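About us

Hello! I'm Azucena Gallegos and I look after the Prondlow group, a small research group working on low-power sensing. If you've landed on this page you're probably a student thinking of joining us, somebody from another department who wants to borrow an oscilloscope, or my mother. All welcome.

What we work on

The short version is that we try to make tiny circuits that can listen for something for years on a very small battery. Most sensors waste nearly all their energy being awake when nothing is going on. We want ours to doze, and to wake up only when the right thing happens (a pump starting to rattle, say, or water getting into a cellar). Doing that well means worrying about the analogue end, where the signal is still messy and nobody has turned it into numbers yet. I love that end of things. I've been told I go on about it.

Our main project at the moment is called Postomen. It's a listening chip for water pipes, and it's been through two versions on silicon so far. The first one worked on the bench and sulked everywhere else, mainly down to a bias circuit that drifted whenever the room got cold. That was my circuit, so I can say that. The second is much better behaved and we've had it strapped to a test pipe since November, where it has logged 2,460 hours and only fallen over when the cleaners unplugged the receiver.

The other one is Flavside, which is younger and a bit scruffier. Flavside looks at how you train a very small classifier when the parts it runs on don't all match each other, as real parts never do. We built a board with 12 copies of the same circuit on it and they give you 12 slightly different answers. Some people would throw half of them away. We'd like to use the lot!

Who's here

Baltazar Figueroa is our senior postdoc and did most of the layout on the second Postomen chip. He came from a power electronics background and still thinks anything under an amp is a rumour. If you want to learn layout, sit next to him for a week and bring biscuits.

Jaqueline Bautista is in the third year of her PhD and runs the Flavside measurements. She wrote the test scripts that the whole group now depends on, and she's very patient when we break them.
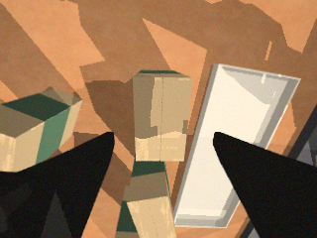
Princess Macapagal joined us straight from her master's degree and works on the wake-up side of Postomen, so deciding what counts as a sound worth waking for. She has recorded more dripping taps than anyone I've ever met. She also organises the reading group, which meets on Tuesdays after lunch and is open to anyone in the building.

Tiburcio Tlapale is our lab engineer. He does the soldering the rest of us are scared of, keeps the probe station alive and knows where everything is. Please ask him before you move anything on the long bench, even if it looks abandoned.

Then there's me. I started the group after several years in industry, and I teach the second-year circuits course as well, which is how quite a few of our project students find us.

Where to find us

We're on the top floor of the Barajas building, at the far end past the lockers. The lift goes up one floor short, so you'll need the last flight of stairs. If that's a problem, let me know and we'll meet you downstairs in the café, where the coffee's better anyway.

Coming to work with us

We usually take final-year project students each autumn, and PhD places come up when the funding does. You don't need to have designed a chip before. I do like to see that you've built something, though, even if it was a guitar pedal that hummed. Send me a short email telling me what you made and what went wrong with it, and please don't worry about a covering letter in formal language (I skim those, sorry).

For summer visitors, we have a small travel pot, £3,315 this year, and we split it between whoever's coming. It won't stretch to flights from the other side of the world but it does cover trains and a fair few sandwiches.

If you want our board files or test scripts, just ask. Jaqueline keeps a tidy copy and I keep an untidy one, so you'd be better off writing to her.

Page last updated 21 Apr 2022. The publications list is a bit behind and I'm working my way through it.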